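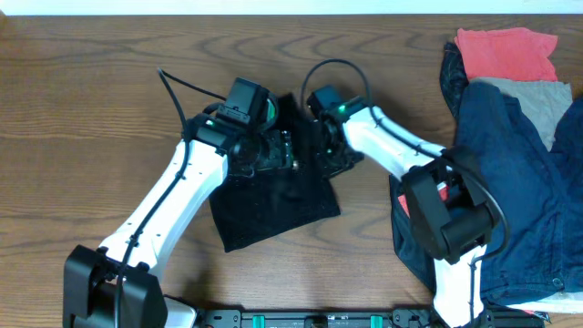

How Do You Pick a Hand for a Robot?

My name is Adebayo Okafor, and my job is to try out robot hands. I don't make them. Other people make them, and then they send them to me in a box and I find out what they can and can't pick up. It's a great job, and yes, I get to play with laundry at work.

First, a word you'll need: gripper. A gripper is the part at the end of a robot arm that grabs things. Your hand has a palm, four fingers and a thumb. Most grippers are much simpler than that, and they still have to do plenty of the same jobs.

Why cloth is so tricky

Pick up a wooden block. Easy, right? The block stays the same shape the whole time, so if you know where one side is, you know where all the other sides are too.

Now pick up a T-shirt by one corner. It droops! It twists! A sleeve you could see a second ago is hiding inside a fold. Your eyes and fingers sort that out so quickly that you don't even notice, but a robot has to work it out bit by bit. That's why I love testing with cloth. Two arms are working on a crumpled black cloth at the top of this page, with part of it bunched up in a fold between the two grippers and the rest lying on the table. Black is a mean color to choose, too (sorry, robots). On black cloth the folds and the shadows look nearly the same to a camera, so it's hard to tell where one layer stops and the next one starts.

The other clothes are waiting in a pile on the right. There's coral red, light gray and lots of navy blue in there, and some of it is thick and some of it isn't. A gripper that's good with one kind of fabric can be terrible with another.

Meet the grippers

This summer I compared two kinds. One is called the Breltum and the other is called the Stero.

The Breltum has stiff, narrow fingertips, a bit like tweezers. It's very good at pinching one thin edge. But if it comes down a tiny bit too low, it bumps the table and has to stop and start over.

The Stero has softer, wider tips that squash a little when they touch something. It doesn't mind bumping the table at all. The trouble is that it's greedy – ask it for one layer of cloth and it often grabs two.

How I make it a fair test

You've probably done fair tests in science class. You change one thing and keep everything else the same. So each gripper gets the same clothes, the same table and the same lights. I even drop the clothes from the same height, because a neat pile is much easier than a messy one.

Each gripper got 100 tries at lifting a single layer. In July the Breltum managed 72 of them. I ran the Stero next, and it was better on thick fabric and worse on thin shirts, so I can't just tell you that one of them won. It depends on what's in your laundry basket!

What about the long black cables?

Kids who visit always ask me about these. Cables carry power and messages to and from the parts of a robot. They need some slack so the arm can bend, but too much slack and they catch on things. I spend more time fixing cables than you would believe.

Try it at home

Put an old T-shirt on a table and crumple it up. Now fold it using only one finger and the thumb of each hand. Next, put on thick winter gloves and try again. Last of all, close one eye.

Which was hardest? Could you feel when you had two layers? Write down what happened each time, even the bad tries. I learn the most from those.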